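Carbon border taxes: your questions, my answers

I write a small newsletter on climate and trade policy, and the same questions keep landing in my inbox. I finally put them in one place. I'm not a lawyer or a customs broker, so please don't file anything based on what I say!

What is a carbon border tax, in plain words?

It's a charge on imported goods based on the greenhouse gases released in making them. If a steel mill at home pays for its emissions and a mill abroad doesn't, the charge is meant to close that gap at the border.

Which goods get hit first?

Mostly the heavy, dirty basics -- steel, aluminum, cement, fertilizer. They're easier to measure than finished goods, and they're where governments worry most about factories packing up and moving somewhere cheaper. 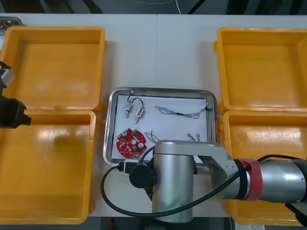 What about things with lots of parts, like electronics?

That's the messy one. A single gadget can have pieces from a whole string of countries, and somebody has to decide whose emissions count for what. I've read one proposal that ran to 84 pages and spent 50 of them on this alone (I skipped a few, I'll admit). My guess is that complex products stay out of most plans for a good while.

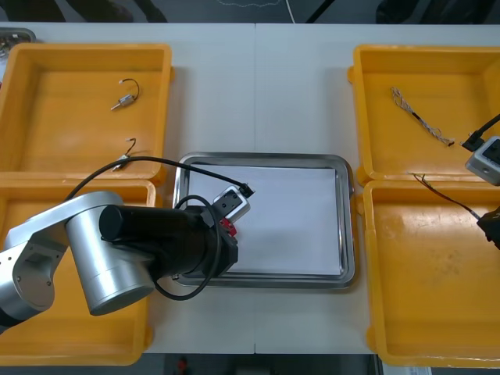 Small parts with wire leads in a yellow tray.

Who ends up paying?

On paper, the importer. In practice it gets passed along, and how far depends on how much competition there is. If you buy a car, you may never notice the steel portion. If you're a builder ordering rebar by the truckload, you probably will.

Is it just protectionism with a green label?

I go back and forth. The design matters a lot here. If domestic firms still get free pollution permits while foreign ones pay the full price, I think the critics have a point. If both sides pay the same, I'm much more relaxed about it.
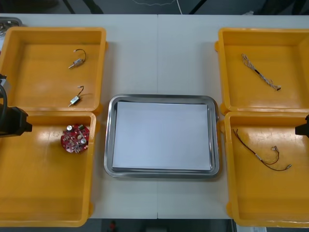 I also want to know where the money goes. Sending some of it back to poorer exporting countries for cleaner plants would make the whole thing easier to defend, and I'd love to see that spelled out in law instead of in speeches.

Can I send you a question?

Please do! I read everything, though I'm slow in August.

Last updated 24 April 2023

Related
Free permits and who still gets them
Why cement is so hard to clean up
Reader mail: tariffs, quotas and fertilizer
A beginner's guide to emissions trading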